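Startseite Werkstatt Basteln Technik Tiere Fragen
Zuletzt aktualisiert: Mai
Von Asnakech Ambaye

Wie lernt ein Roboter, in der Küche zu helfen?

In der Gemeinschaftswerkstatt Ulisard entsteht ein Küchenhelfer. Er heißt Flakmont und soll später einfache Dinge tun, zum Beispiel eine Mikrowelle schließen oder etwas in eine Schale legen. Für dich ist das leicht. Ein Roboter muss jede Bewegung erst lernen.

Dafür machen Menschen sie ihm vor. Sie nehmen einen Greifer in die Hand, der zwei Finger hat. Die schwarz-weißen Quadrate auf den Fingern heißen Marker. An ihnen kann ein Computer ablesen, wo die Finger gerade sind — also auch, wie weit der Greifer offen steht.
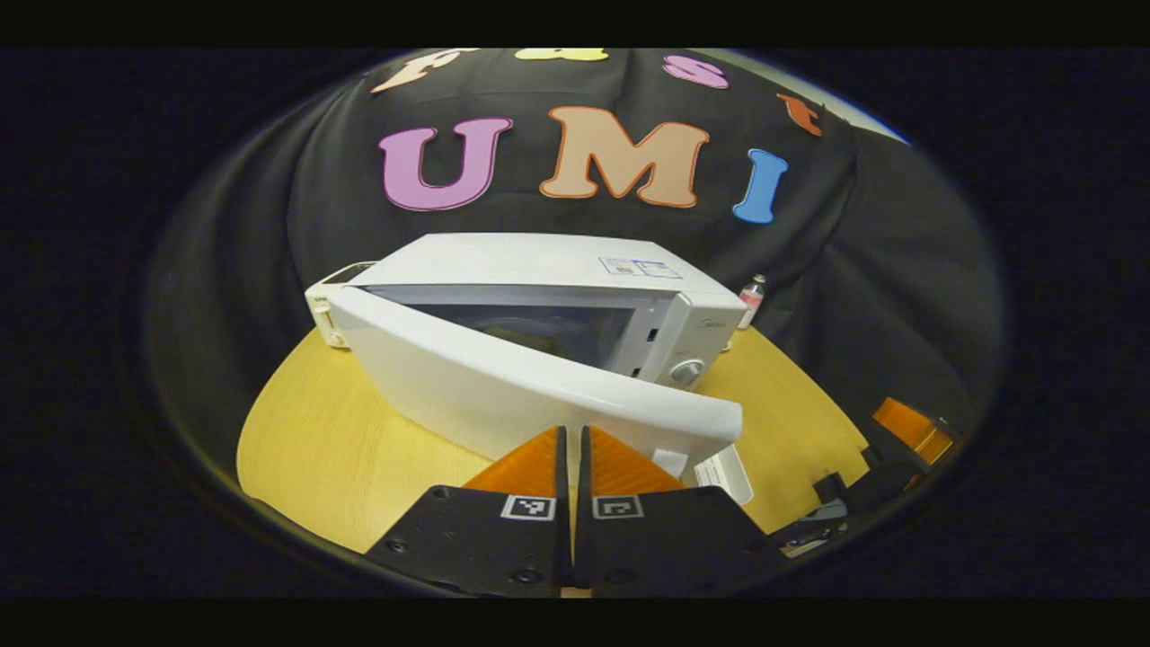 Zuerst die beiden Finger vor der offenen Tür der Mikrowelle, dann weit gespreizt mit einer weißen Schale dazwischen. 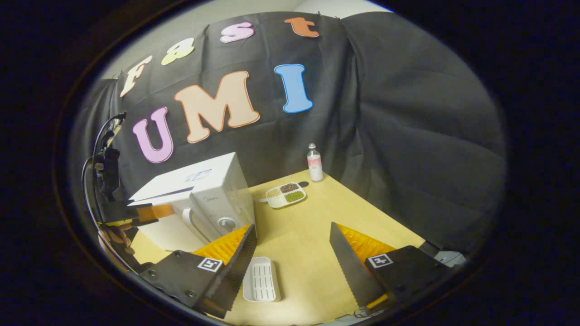 Warum muss man so viel üben?

Eine einzige Vorführung reicht nicht. Für das Schließen der Tür hat die Gruppe 147 Durchgänge aufgenommen, für das Greifen sogar 198. Jedes Mal liegen die Sachen ein wenig anders. So merkt sich der Computer keine feste Stelle auf dem Tisch und kommt auch zurecht, wenn etwas verrutscht ist.

Was geht schief?

Beim ersten Test griff Flakmont zehnmal hintereinander daneben. Danach nahm die Gruppe noch 38 Durchgänge auf, alle besonders langsam. Jetzt klappt das Greifen meistens. Nur bei glatten Sachen rutscht er noch ab — daran wird weiter gearbeitet.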